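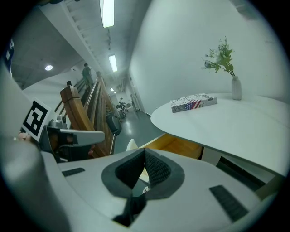
Weißer ovaler Tisch mit Vase und bedruckter Schachtel

Ein ovaler Tisch ist ein Tisch, dessen Platte keine Ecken besitzt und in einer Richtung länger ist als in der anderen. Er dient meist als Esstisch, in Büros auch als Besprechungstisch. Von der runden Form unterscheidet ihn der geringere Platzbedarf in der Breite — in schmalen Räumen bleibt so mehr Durchgang.

Die Platten bestehen aus Massivholz, beschichtetem Holzwerkstoff, Glas oder Stein. Getragen werden sie von vier Beinen, von Wangen oder von einer Mittelsäule. Die Sitzbreite je Person wird mit 60 cm angesetzt; ein Tisch für 6 Personen gilt als gängige Größe. Zwischen Sitzfläche und Plattenunterkante sollen 30 cm frei bleiben, damit Stühle untergeschoben werden können.

Siehe auch: Ausziehtisch, Säulentisch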